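Two-arm bench build: questions we keep getting

Mernthorpe shared workshop, bench notes. Updated in December.

Is it finished?

No. It moves, it picks things up, it puts some of them where we meant. Anyone who tells you their home-built pair of arms is finished is selling something.

Did you build the arms yourselves?

We didn't, and I'd be wary of any write-up that blurs this. The arms came as kits from Plivton. What we built is everything they stand on and in: the rail frame, the mounting, the walls, the cable runs and most of the software glue. That was plenty.

What did it cost?

£2,344 up to now, arms included, tools not included. The first estimate was written on the back of a Brerkov delivery note and I have since thrown it away. If a forum post says you can do the same for the price of a second-hand laptop, ask whether they counted the power supplies.

Why two arms? Wouldn't one do?

For most jobs, yes. If you only want to move a block from A to B, buy one and spend the rest on something nice. Two arms help when one thing has to be held still while something else happens to it. They also double the wiring and give you a brand new way to crash, which is into each other.

How are they fixed down?

Each arm sits on a black plate bolted across an aluminium rail frame at the near edge of the bench. We tried G-clamps first. The clamps crept a little every session, and every saved position crept with them. Bolt it down before you write a line of code.

Why the cloth?

Bare board is shiny in the wrong places and small packets skate about on it. A dark purple cloth fixed both problems for very little money. It does ruck up if a gripper comes in too low, so I wouldn't call it a perfect answer.

What is it working on now?

Sorting small packaged items with a wire mesh basket in the middle. The packets are a mix on purpose, including a see-through green pouch and a clear bag with something blue in it, plus a few thin metal instruments. Clear plastic over shiny mesh is a rotten thing to ask a vision system to deal with. Most demos you see online use bright wooden cubes, and I think that tells you a lot about most demos. 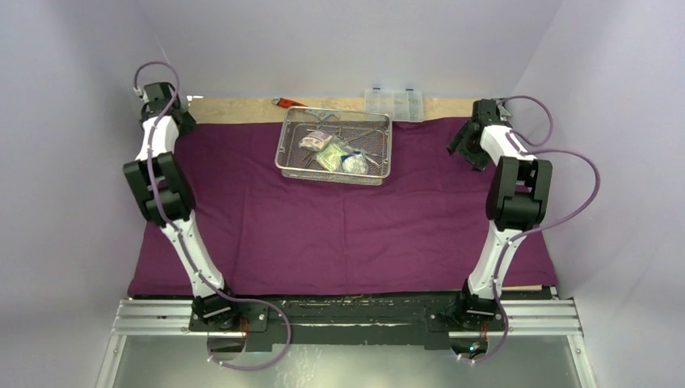
How reliable is it?

Over our last proper run it made 168 attempts and 91 of them ended with the item where it should be. I've seen worse numbers described as "robust". We count a drop as a failure even if the item lands in the right place by luck.

Do the cables get in the way?

They did. Ours now hang in wide loops down each arm, which looks untidy and works better than the neat version. The neat version pulled tight whenever the wrist turned fully.

Will you share the files?

The frame drawings, yes, in the workshop folder under Başaran, our name for the build. The settings, no. They suit our bench and would probably make yours worse.

Can I come and try it?

Tuesday evenings, after the induction. Bring your own test items, the more awkward the better. We keep the speed at 70 per cent for visitors and that isn't up for debate.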